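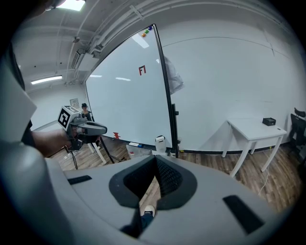
4. Setting up the board station

The board station is the part of the Samivham kit used for wiping, picking and placing work on an upright surface. Set it up before the grippers are switched on, and check it again whenever the board has been moved. The board stands on its own metal stand and should have clear floor in front of it, with furniture kept back against the wall or to one side. Put the red tape mark on the board first and fit everything else to it. Keep spare magnets together at a top corner, as with the orange, green and blue ones, so that they stay out of the working area. The marker pen lies in the tray along the bottom.

You will need: the board and stand, both hand-held grippers with their marker cubes, red and black tape, a dry cloth, a tape measure and the 4 mm hex key from the Kaijage tool roll.

4.1 Placing the board

1. Choose a spot where the operator can stand square to the board and take one full step back.

2. Turn the board until no ceiling light reflects in the part you will be working on. Pale streaks higher up do no harm.

3. Lock the casters. Push the board lightly at one side to check that it does not roll.

4. Measure from the floor to the tray. The standard height is 800 mm. If your site uses a different height, write it on the station card and leave it there.

5. Tape the floor where the stand feet come, so the board can be put back after cleaning.

Caution: Do not lift the board by its tray. The tray is only clipped on and will come away in your hand.

4.2 Fitting the marker cubes

Each gripper carries one cube, mounted on top of the body. The tracking software finds the gripper by the printed patterns on the cube faces, so a cube that is loose or turned the wrong way will spoil every recording made with it.

1. Hold the gripper by its grip with the jaw fingers pointing away from you.

2. Seat the cube on its post. The arrow on the underside points towards the fingers.

3. Tighten the screw with the hex key until the cube no longer turns. Stop there. The thread is in plastic and strips easily.

4. Wipe the faces with the dry cloth. Do not use spirit or board cleaner, as both lift the print.

5. Repeat for the second gripper. Left and right cubes carry different patterns and must not be swapped.

Note: Cubes supplied by the Dakthorpe depot before the February change have no arrow. On these, the face with the part number goes to the rear.

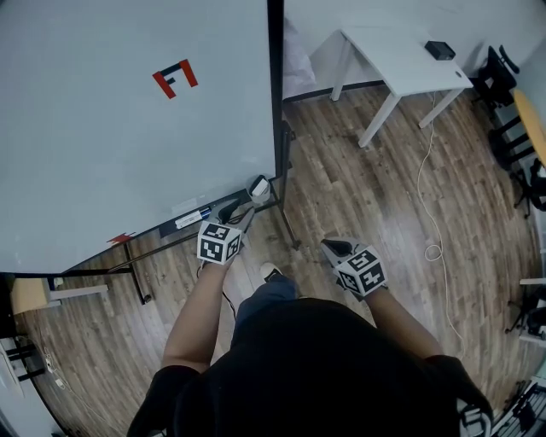

4.3 Checking both grippers at the board

This check is done with one gripper in each hand. It takes a few minutes and should be done at the start of each shift.

1. Stand facing the board with your feet apart and your elbows close to your sides.

2. Start the tracking program and choose Station Check. Wait until both grippers are listed.

3. Bring the left gripper to the lower edge of the board and hold it still until the reading settles. Do the same with the right.

4. Open and close each jaw fully five times. The movement should be even, with no catch near the closed end.

5. Move both grippers slowly across the board, left to right and back, keeping the cubes in view of the cameras. The tracking rate should stay at 60 readings a second. If it drops, look for a sleeve or forearm covering a cube — this is the usual cause.

6. Save the check under the station name and today's shift.

Caution: Keep loose cables behind you while you walk. Any cable that crosses the floor near the station must be moved or taped down before recording starts.

4.4 Care of the jaws

The jaw pads are rubber and wear on the inner face first. Brush them out every Friday with the soft brush. Change both pads on a gripper together at 3,000 closings, or sooner if the lining has begun to lift at the edge. The counter is under Tools, Jaw Count, and has to be set back to zero by hand after the change.

Do not oil the pivots. Oil works its way down to the pads and the gripper will then drop smooth objects such as the board rubber.

4.5 If the check fails

Only one gripper listed: close the program, unplug the missing gripper, wait ten seconds and plug it in again.

Reading jumps while the gripper is held still: check the cube screw, then the lights. Sunlight on the board will also do it.

Jaw stays part open: look for grit between the pads. If there is none, take the gripper out of use and tag it.

Tagged grippers go back to the Polandale workshop, marked for Reinhold Nolte, with the saved check file and a short note of the fault. Leave the cube on the gripper when you pack it.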